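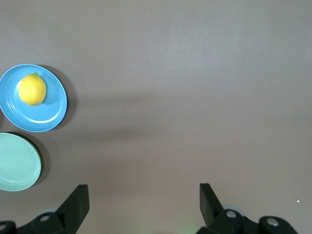

学校給食の食器を陶磁器に統一へ　アーンコム町、11月から段階的に導入

2025年1月31日

アーンコム(Arncombe)町の教育部は、町内の小中学校で使っている樹脂製の給食食器を、陶磁器製に切り替える方針を明らかにした。今年11月に小学校2校で使い始め、残る学校にも順に広げる。対象は18校で、すべての学校で切り替えが終わるまでに3年度かかる見通しだ。

現在の樹脂製食器は、前回の一斉更新から10年以上が過ぎている。教育部が昨年度に各校の在庫を調べたところ、表面の細かい傷や色移りを理由に使用をやめた食器が、全体の4分の1を超えていた。樹脂製のまま買い替える案もあったが、更新の間隔を長くできることや、家庭で使う器に近いことから、陶磁器製を選んだという。

新しい食器は、飯わん、汁わん、平皿、小鉢の4種類。製造は隣接するディンサ(Dinsa)地区の窯業会社ゲドロフ(Gedorov)が担当する。給食用に素地を強化した製品で、縁を通常より厚くして欠けにくくした。平皿の重さは1枚275グラムで、今の樹脂製のほぼ2倍になる。絵柄は入れず、色は学校ごとに白、薄青、淡い黄の中から選ぶ。

課題となるのは重さと破損への対応だ。1学級分の食器を一つのかごに入れると、低学年の児童が2人で運ぶのは難しい。このため小学校では、かごを3つに分け、2年生までは配膳台に載せたまま教室の前まで運ぶ方式にする。中学校では、かごの大きさを今より一回り小さくする。

割れた場合の補充用として、各校に40枚ずつ平皿の予備を置く。わんと小鉢の予備は給食センターでまとめて保管し、学校からの連絡を受けて翌日の配送便で届ける。破片の片付けは教職員が行い、児童生徒には触らせない。教育部は、扱い方をまとめた手引きを夏休み前に各校へ配る予定だ。

給食センターの設備も一部を入れ替える。陶磁器は樹脂より乾きが早い一方、洗浄機の中で食器同士が当たると欠けの原因になる。仕切りの付いた専用のラックを導入し、コンベヤーの速度も落とす。洗浄にかかる時間は1日あたり30分ほど延びる見込みで、午後の勤務時間の組み直しについて、職員との話し合いを進めている。保管庫の棚は補強が必要で、工事は夏休み中に行う。

これに先立ち、スケバー(Skever)小学校では昨年度の3学期に試験的な使用を行った。期間中に割れた食器は11枚で、多くは返却の際にかごへ重ねるときに起きた。終了後のアンケートでは、児童の6割余りが「今の食器より食べやすい」と答えた。一方で「重い」「音が気になる」という回答もあり、同校では返却時に1枚ずつ置くよう声をかけたほか、かごの底に薄いマットを敷いた。マットは本格導入後も全校で使う。

保護者向けの説明会は、2月下旬から学校ごとに開かれる。席数の限られる学校では事前の申し込みが必要となる。当日は新しい食器の見本を並べ、実際に手に取れるようにする。資料は町のウェブサイトにも掲載される。

給食費への影響について教育部は、食器の購入費は町の予算でまかない、保護者の負担は増えないとしている。初年度分の経費は新年度の予算案に盛り込まれ、3月の町議会で審議される。

使わなくなった樹脂製の食器のうち、状態のよいものは町内の保育施設や集会所に譲る。希望する施設からの申し込みは、教育部の窓口で9月から受け付ける。残りは業者に引き渡し、原料として再利用する。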